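Birnham Porcelain Tile Adhesive, Gray, 51 lb Bag

Home / Setting Materials / Cement-Based / Large Format

Sold by: Wornbridge Tile and Stone Supply
Unit: bag
Pallet quantity: on request
Page last revised Jun 10, 2026

Overview

Birnham Porcelain Tile Adhesive is a polymer-modified, cement-based thinset for floors, walls and countertops. It is supplied as a dry powder and mixed with clean water only. The mortar is intended for dense tile with low water absorption, including glazed and unglazed porcelain, gauged porcelain panels and marble-look slabs used as work surfaces. It may be used as a medium bed on floors and will hold a wall tile without slip when applied over a keyed coat.

The gray version is suitable for all opaque tile. For translucent stone, light natural marble and glass, order the white version. Gray mortar can show through these materials and the discoloration is permanent.

Where it can be used

Cured concrete, cement backer board, cement mortar beds, gypsum board in dry areas (walls only), existing ceramic tile that has been abraded and cleaned, and exterior-grade plywood in dry interior areas. Countertops need a rigid base. Cabinets must be level, fixed to the wall and to each other, and able to carry the finished weight without movement. A kitchen top with loaded dish racks and stacked bowls on it sees more point load than most walls ever will, so full mortar coverage is required across the whole panel, edges included.

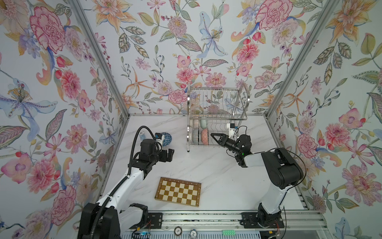 Where it cannot be used

Do not apply over particle board, luan, cushioned vinyl, metal, fiberglass or any surface with active cracks. Do not use with moisture-sensitive stone such as green marble or certain slates. These need an epoxy; see Sqalli Two-Part Setting Resin. Do not use in swimming pools or steam rooms without a written letter from the Birnham technical desk.

Technical data

Form: powder, gray
Bag weight: 51 lb
Mixing: drill and paddle, low speed
Slake time: 7 minutes
Open time: varies with temperature and substrate; test with a finger
Bed thickness after embedding: 3/32 in. to 1/2 in.
Shear strength, porcelain to concrete, 28 days: 1,000 psi in house testing
Compressive strength, 28 days: 3,000 psi in house testing
Application temperature: 40 F to 95 F
Shelf life: one year, unopened, stored dry

Values were obtained under controlled conditions. Site results will differ with water ratio, mixing time, humidity and the absorption of the tile.

Preparation

The base must be sound, flat and free of dust, wax, curing compound, paint and old adhesive. Flatness tolerance for tile with any edge 15 in. or longer is 1/8 in. in 10 ft. Fill low areas a day ahead with Lusasix Patch. Do not use thinset to correct a base that is out of plane. Very porous concrete should be dampened and left with no standing water.

Wipe the back of each tile with a wet sponge. Porcelain is often shipped with a white release powder on the back, and mortar will not bond through it.

Mixing

Put the water in the pail first. Add powder while mixing. Stop when the mix is smooth and has no lumps. Let it stand for the slake time, then mix again briefly. Stir from time to time during use. Do not add water after the slake. Discard any material that has started to stiffen.

Application

Key a thin coat into the base with the flat side of the trowel. Comb more mortar on with the notched side, in straight lines parallel to the short side of the tile. Back-butter tile larger than 12 in. on any side. Set the tile and move it across the ridges to collapse them. Lift a tile at intervals and check coverage. For counters and wet areas, 95 percent is the minimum.

Glossy glazes scratch when mortar is dragged over them. Clean the face and joints while the mortar is still soft, with a damp sponge and no abrasive pad. Wait a full day before grouting and longer in cold rooms. Keep heavy cookware and stoneware off a new top until the grout has cured.

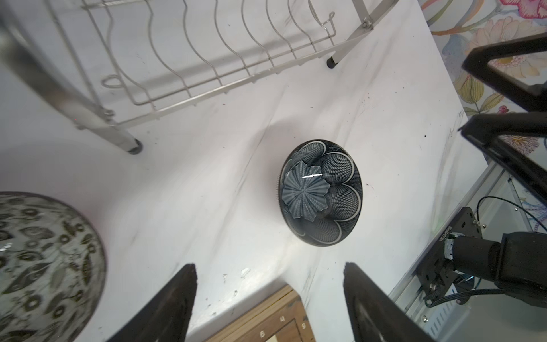

Cleanup and safety

Wash tools with water before the mortar sets. The powder contains portland cement and crystalline silica. Wear gloves, eye protection and a fitted dust mask. Rinse skin contact at once. Refer to the safety data sheet before opening the bag.

Ordering notes

Full pallets ship by freight and need a forklift or liftgate at delivery. Select liftgate at checkout if one is needed. Opened or damp bags cannot be returned. Bags bought before last October carry the old blue label; the formula is unchanged and the lots may be mixed on one job.

Related items

Birnham Porcelain Tile Adhesive, White
Sqalli Two-Part Setting Resin
Lusasix Patch, Fast Set
Square-notch trowel, 1/2 in.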